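4. Setting Up the Table

A clear table makes the rest so much easier!

1. Wipe the tabletop and let it dry.
2. Stand the box flat toward the back.
3. Set the bowl in front of it, well in from the table edge.
4. Leave the bowl empty until Section 5 (the fun part).

Note: Keep plenty of bare tabletop beside the bowl. You'll love having the room.

Caution: Never rest a full bowl on its rim.
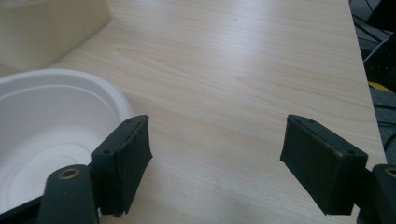

Fig. 4: Bowl and box on the left, open tabletop to the right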